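### 4.2 Soft-object trials

We tested the Plurkstead hand kit as sold by Flarberg, with no changes to the stock grasp settings. Each of the 7 objects was presented on a white tabletop, some of them on a plate. Lo and Nava ran the trials.
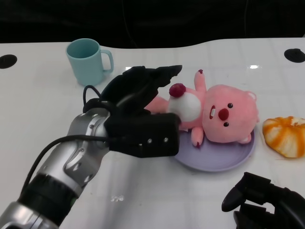
**Figure 2.** Right hand over the plush toy on the lavender plate.

Soft objects took more setup than the manual suggests. The default closing force is meant for rigid parts - we lowered it for the plush toy and left it alone for the mug. Results for all 400 trials are given in Section 5.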